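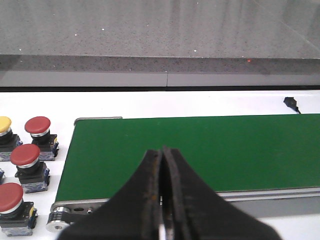

# 書類上は正規の引き取りだった 港湾都市ブラレルの積荷詐取事件

2025年10月14日

ブラレル(Brarell)地方裁判所で、運送業者になりすまして積荷を引き取った事件の審理が続いている。起訴されたのは4人。罪名は組織的詐欺と文書偽造で、窃盗は含まれていない。倉庫側が自らの手続きに従って貨物を引き渡しており、占有の侵害が成立しないと検察が判断したためである。

被害を届け出たのは、金属材料商社コールハーゼ(Kohlhase)。2月の夜間、同社が寄託していた銅線のパレット175枚が、複数回に分けて倉庫から搬出された。届け先に着いたものは一枚もない。

## 手口の構成

起訴状によれば、手口は三つの段階に分かれる。

第一段階は法人の取得である。被告らは、休眠状態にあった運送会社スクラルド(Skulard)の持分を買い取った。同社は営業許可と貨物賠償責任保険の契約を残しており、登記上の所在地も変わっていない。照会を受ければ、実在する業者として回答が返る状態だった。

第二段階では、求車サイト「ウィマンス(Wimance)」に同社名義で登録し、短距離の小口輸送を受託している。これらの荷は期日どおりに配達され、評価欄に苦情は残っていない。検察はこの期間を「信用の造成」と呼び、弁護側は通常の営業活動だったと主張する。

第三段階が詐取にあたる。コールハーゼの配車担当者は、ウィマンス経由で銅線の輸送を発注した。スクラルド名義の車両が倉庫に到着し、運転者は引取番号、運転免許証、保険証明書を提示した。引取番号は正規のもので、免許証は偽造、保険証明書は真正だが補償限度額の欄だけが書き換えられていた。

## 照合の範囲

倉庫の受付手順書は、運転者の到着時に確認すべき項目として、引取番号、車両登録番号、運転者の氏名を挙げている。当夜の記録では三項目とも一致していた。ただし、車両登録番号と氏名は、いずれも前日に運送会社側から送信された事前通知と照合するものである。通知の送信元が被告らの管理下にあれば、一致するのは当然の結果となる。

物流犯罪の鑑定を手がけるテーダ・リンデマン(Theda Lindemann)氏は、証人として出廷し、この構造を次のように説明した。

「三つの項目は独立した情報源ではありません。発行元をたどると同じ送信者に行き着きます。項目をさらに増やしても、情報源が一つであるかぎり検出力は変わりません」

同氏が有効な手段として挙げたのは、発注者が自ら保有する連絡先への折り返し電話である。名義人が入れ替わった法人の場合、以前の担当者につながらないこと自体が警告になる。もっとも、初めて取引する業者には過去の連絡先がなく、この方法は使えない。その場合は持分の移転日を登記で確認し、直近の変更があれば発注を保留すべきだというのが同氏の意見である。

## 争点となる文書

公判で最も時間が割かれているのは、保険証明書の改変時期である。原本の補償限度額は1件あたり200千ユーロ、提示された写しでは300千ユーロと記載されていた。ウィマンスの発注条件は後者の額を下限としており、原本のままでは受託資格を満たさない。

検察は、改変が持分取得の後に行われたと主張する。根拠は、写しの電子ファイルに残る作成日時と、押収した端末の操作履歴である。弁護側は、ファイルの日時は端末の時計設定に依存し、単独では証拠にならないと反論した。譲渡前の経営者がすでに改変していた可能性も指摘している。裁判所は端末の時刻同期記録について追加鑑定を命じた。

この点は量刑にも影響する。改変が取得後であれば、当初から詐取を目的として法人を買い取ったとする検察の筋書きを支える。取得前であれば、少なくとも文書偽造については別の者の行為となりうる。

## 損害の帰属

刑事裁判とは別に、民事の請求も起こされている。コールハーゼは倉庫会社に対し、受寄物の返還不能による損害賠償を求めた。倉庫会社は、引取番号を発行したのは荷主側であり、番号の所持者への引き渡しは契約上の義務の履行だったと答弁している。

貨物保険の扱いも定まっていない。コールハーゼの保険契約は盗難を補償するが、欺罔による任意の引き渡しを免責事由としている。保険会社はこの条項に基づいて支払いを留保した。刑事事件の罪名が詐欺で確定すれば、荷主にはかえって不利に働くことになる。

積荷の行方は分かっていない。銅線は被覆を除いて溶解すると製造番号による追跡ができず、捜査当局は押収の見込みについて回答を控えている。次回公判では、時刻同期記録の鑑定人に対する尋問が行われる。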